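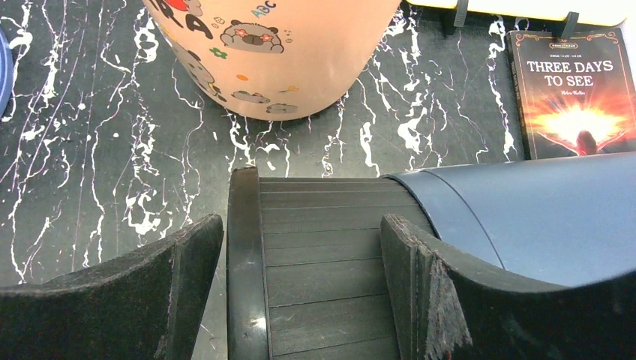

Ring and Jewelry Check, Year-End Round
Arkville, December 28, 2019

I do this twice a year, once in May and once before the new year, and people keep asking me for my list, so I'm typing the whole thing up with my comments left in. I'm not a jeweler! I worked a counter for 12 years and I've seen a lot of stones go down a lot of drains. If something on your piece looks wrong, take it to a bench jeweler and let them decide.

What I use: a 10x loupe, a soft toothbrush, a bowl of warm water with a drop of dish soap, a lint-free cloth, a wooden toothpick, and my phone for before-and-after pictures. Plug the sink first. Better yet, stay away from the sink altogether.

PIECE 1: Engagement ring, white gold, six prongs

Clean before checking: Done.
Hand lotion packs in under the stone and can hold a loose one still, so a dirty ring will fool you every time.

Prongs, all tips present: OK.
Prongs, tips flat against the stone: One lifting.
I ran it over an old nylon stocking and it snagged in the same spot three times. Same prong I wrote down in May with a question mark next to it (I should have gone in then, I know, I know).

Stone movement, tap test: OK.
Hold it up to your ear and tap the band with a fingernail. A rattle means stop wearing it today. Mine was quiet.

Stone movement, toothpick test: Slight.
I pushed very gently from the side and I think it turned a hair. Could be my eyes. It's going to the shop either way.

Band thickness at the back: Fair.
Thinner at the bottom than at the shoulders, as you'd expect on a ring that gets worn every day next to another band. Benedicta Mahama at Rivas measured it last time and told me I had a few years before it needs a new half shank.

Plating: Needs redoing.
Yellow is coming through on the palm side. Purely looks, so it can wait.

PIECE 2: Tennis bracelet, from my aunt

Clasp closes with a click: OK.
Safety catch: FAIL.
The little figure-eight catch flips open with hardly any push. It's out of rotation until that's tightened. Please check yours, these are the first thing to go and you won't notice until you're patting your wrist in a parking lot.

Links, side-to-side play: OK.
Drape it over your finger and look for one link that hangs lower than its neighbors. All even.

Stones: 1 chipped.
Tiny chip at the edge, close to the clasp. I compared it with my old photos and it was there in May too.

PIECE 3: Pearl strand, knotted

Knots tight to the pearls: Gaps at the clasp end.
I can see bare silk between three of the pearls. I wear these maybe 5 times a year and they still stretch!

Silk color: Gray in spots.
That's perfume and skin. Restringing is on the list for January.

Pearl surface: OK.
Wiped with a damp cloth only. No soap, no brush, and never the ultrasonic machine.

PIECE 4: Opal studs, bought at the Irnska fair

Posts straight: Left one bent, straightened by hand.
Backs grip: Replaced both.
A bag of friction backs costs next to nothing, so I swap them every round whether they need it or not.
Crazing: None seen.
I tip them under a desk lamp and look for spiderweb lines. Nice and clear this time.

PAPERWORK

Receipts and grading report together in one envelope: Yes.
Report number matches the engraving on the girdle: Yes, read with the loupe, took me forever.
Appraisal up to date: No.
The one on the engagement ring is old. Adoración Rivas does them while you wait if you call ahead, and she writes down the prong condition as well, so bring it in clean.
Insurance rider: Lists the bracelet at $800. I want to ask about that once I have the new number.
Photos: 156 on the phone, none backed up. Doing that tonight.

TO DO

Ring to the shop for the prong, plating at the same visit.
Bracelet catch.
Pearls restrung, ask for a knot between every one.
Call the insurance office.
Return the Dudorau loupe I borrowed and buy my own already.

Next round: May.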